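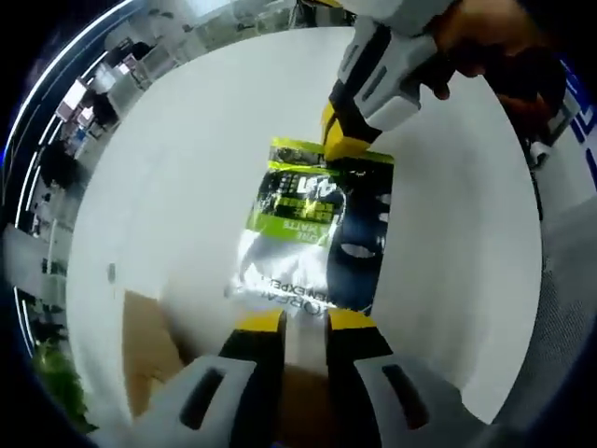
Snack bags and the two-gripper build: fingertip pads, glare, and my sanity

kurkelbench
Posted 6th May

Hi all, long post, get a drink first.

Some of you have followed the Kurkel build from back in February, when it was a pile of printed parts and a lot of optimism. Quick catch-up for everybody else: it's a pair of hand-held grippers with a wide fisheye camera. You hold them, you do the chore, and the recordings go toward teaching the little arms we're putting together at the shared workshop. White printed bodies, black jaws, yellow pads on the tips. My goal for this spring is modest. I want the thing to learn to pick up a bag of chips off a table and put it in a box.

Boxes, fine. Cups, fine. Folded towels, surprisingly fine! But a glossy snack bag lying flat on a white table has eaten my evenings for weeks. I come down on the top edge with one gripper, I try to get the other one in from the near side, and either I pin the bag and can't lift it, or the pads slide over the plastic like it's been buttered. And when I do get hold of it, I play back the recording and half the bag is a big silver patch of glare from the room lights.

So, two questions. What are people using for pads? And does the glare matter, or am I fussing?

Thanks in advance, and sorry for the essay. It's how I was raised.

geagea_dave
Oh, I've missed your essays. Welcome back.

Pads first. What's on there now, and how thick? I printed mine in the softest filament I could get and they were still too slick for anything with a shiny surface. What saved me was a thin skin of silicone over the top, the kind you brush on. Two coats, leave it alone overnight (I know, I know, I never can either), and wipe it with a damp cloth before each session. The dust is worse than you'd think, especially if your workshop has a wood side like ours does.

On the glare, I'd say you're fussing. Real rooms have lights in them.

Ziad Hijazi
I'm going to disagree with Dave on the glare, and I hope he'll forgive me, as he once drove across town to lend me a heat gun.

Yes, real rooms have lights. But if every single recording is made at the same table, under the same lights, with the bag in the same spot, then the bright patch sits in nearly the same place each time and the model may learn the patch and forget about the bag. I had this with a stack of magazines. It grabbed beautifully at my bench, and then we moved the arm to the next room and it went for a spot on the bare table with great confidence. I threw out 43 recordings and started over, and I was not pleasant company that week.

You don't need to get rid of the glare. Just move things. Turn the bag the other way up, flip it over, slide it toward the edge, switch off one set of lights, come at it from another side of the table.

geagea_dave
Forgiven, and I still want the heat gun back.

Fair point about moving things around, though I'd call that a variety problem and leave the glare out of it. If he shuffled the bag and kept the lights as they are, I bet he'd be fine. Nobody's model is that delicate about a reflection.

tidis_maker
Mine was! Same trouble as Ziad, on a coffee pouch. We have a big window behind the table and the morning recordings and the afternoon recordings might as well have been two different objects. Mixing them fixed it for me.

Different thought on the grasp, if I may. Kurkel, why are you pressing on the edge at all? Those seams at the top of a bag are stiff and flat against the table, so you've got nothing to get under. I go for the belly of the bag. Open the jaws a little wider than feels right, come straight down on the puffy part, and close slowly so the plastic bunches up between the pads. It looks clumsy, and my daughter laughs at me, but it lifts.

kurkelbench
Tidis, I was pressing the edge because that's how I pick up a bag with my own fingers, and it never once crossed my mind that the jaws aren't fingers. I feel a bit silly. I'll try the belly tonight.

Dave, the pads are 2 mm and whatever yellow filament was on the shelf. So there's my answer there, I suppose.

Kevin Geraghty
Hello from the quiet corner. I mostly read, but I've done a fair amount of this with bags and wanted to add a couple of things.

Pinch and bunch works until the bag is nearly full of air, and then it squirts away sideways. For those, use the second gripper to steady the far end and only lift with the first. It sounds like you're most of the way to that already with your two-handed approach, so please don't throw it out! Just let one hand hold and the other hand lift, and try not to have both of them do both jobs.

Also, check your jaw travel before blaming the pads. On my Udeo build the servo horn had slipped a tooth and the tips weren't closing all the way. I spent a whole weekend on silicone when all I needed was a screwdriver.

And about numbers, so you don't lose heart: I had about 20 good recordings before the arm did anything sensible, and plenty more before it did it twice running. There's a fellow on the other board who insists you need 4000. I've never seen his arm pick anything up, but he's very sure.

geagea_dave
I know exactly who you mean, Kevin.

Seconding the jaw check. Close them on a strip of paper and tug. If the paper comes out easily, the pads are innocent.

kurkelbench
Paper test done. The left gripper holds, and on the right one the paper comes out with no fight whatsoever. So I've been cussing at perfectly decent yellow plastic when the linkage screw had backed out by most of a turn. Tightened, with a dab of thread lock, and I've brushed silicone on both pairs anyway, as the jar was open.

Belly grab tried twice before the silicone went on. One lift, one squirt across the table. Will do it properly once everything has cured, and with the lights changed for half the takes, Ziad. Dave, I'll keep the two halves apart so you two can argue over real results.

Ziad Hijazi
That's all I ask. Please post both sets, even if Dave turns out to be right.

tidis_maker
What silicone did you use, by the way? Mine peels at the corners after a few sessions and I've been meaning to try another kind.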